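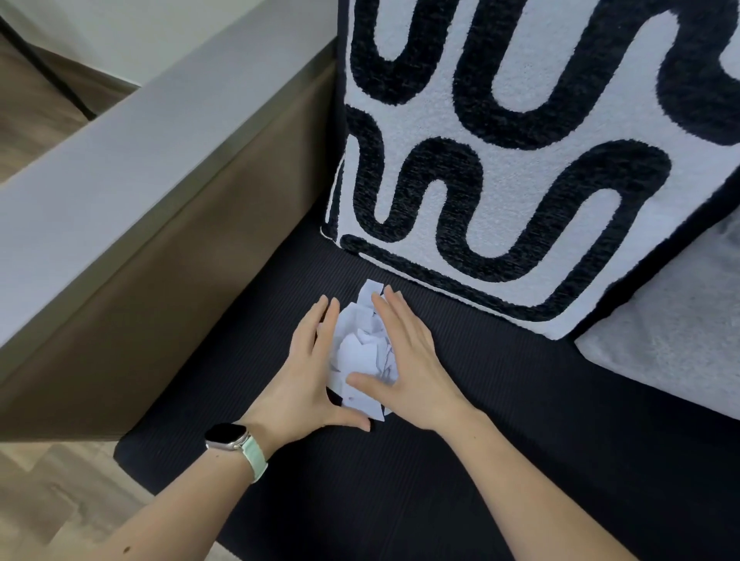 Reltville Life > People > Work

We use cookies to remember your settings and count visits. Accept | Change settings

Cleaning up after other people

29 Apr 2018

She has cleaned houses in Reltville for eight years, first for an agency and then on her own. She asked us to leave her name out of this piece because most of her clients know each other. We met in the café on Karnholm Road after her last job of the day, and she had an hour before she needed to be home.

Before cleaning she worked on the tills at a garden centre. It closed in October, just as the agency was looking for people. "I thought I'd do it until Christmas," she says. "The hours suited me and I stayed."

The agency gave her a printed list for every house and a set time to get through it. She found the lists more trouble than the work. "You'd have twenty minutes down for a bathroom that needed ten, and ten minutes for a kitchen with the oven included. I can't do an oven in ten minutes. I'd like to meet the person who can."

When she left she had 395 pounds put by, and she spent 200 of it in the first week on a decent vacuum cleaner. The rest went on insurance and a box of cloths. Her first two clients were neighbours on Rullar Street, and they told other people.

I asked what has changed since she started. Pets, she says. More of her houses have a dog now, and hair on soft furnishings takes up a good part of the morning. She uses a damp rubber glove, dragged one way across the seat, and picks up what gathers. She does the sofa before the floor and always has the cushions off. "People hoover the floor first and then shake everything onto it."

She is less keen on sprays. Most rooms get warm water, washing-up liquid and a dry cloth afterwards. Limescale gets white vinegar, but she keeps that well away from stone. She learnt this at the expense of a windowsill, and the client took it better than she did.

Money is harder to talk about. She put her prices up last year for the first time and wrote to everyone a month ahead. One household stopped. The others said they had been expecting it. "I'd worried about that letter all summer. I'd written it out so many times I knew it by heart."

She has 19 regular homes, some weekly and some fortnightly, and a waiting list she tries not to add to. Her knees are not what they were. She has thought about taking somebody on but does not want to be the one handing out lists.

Does she clean her own house on the same system? She laughs at this. "Friday evening, radio on, whatever I can face. The oven gets done when my sister's coming."

She still has the keys to the first house on Rullar Street, and goes there on Mondays. The owner makes the tea and they do the crossword before she starts.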